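From the Toy Library: The Great Block Sort

The block collection has reached the stage where it needs its own postal code. By August we had blocks in the puppet trunk and blocks in the first aid cabinet, where they are no help at all. Glenys Morgan put up a sign-out sheet for sorting, and 5 people signed it, one of them twice in different handwriting.

The rules are simple. Cylinders go with cylinders, whatever their color. Anything with tooth marks goes to Heledd Humphreys, who has a bucket and strong feelings. Anything you can't name goes on the windowsill until somebody claims to know what it is.
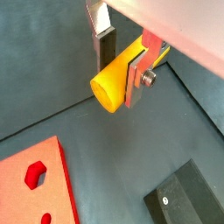
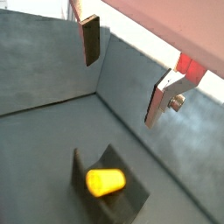

Sorting by shape was Stojan Đorđević's idea, and it beat my plan of sorting by color, which lasted four minutes and ended in a discussion about teal. Shape is harder to argue with. A yellow cylinder is a cylinder from any side you care to grab it, and it will roll off a flat shelf just as happily as a red one. So the round pieces are getting bins with proper walls — plain blue-gray ones are fine, scuffs and all — and the cubes can have the open shelves, where they will sit still and behave.

We still need lids, labels and a second person who can reach the top shelf. If you have cylinders at home that came back in a coat pocket, drop them in the box by the door any time before 4 in the afternoon. Kamonchanok Srisuk is keeping the list of missing pieces and would love to cross something off it.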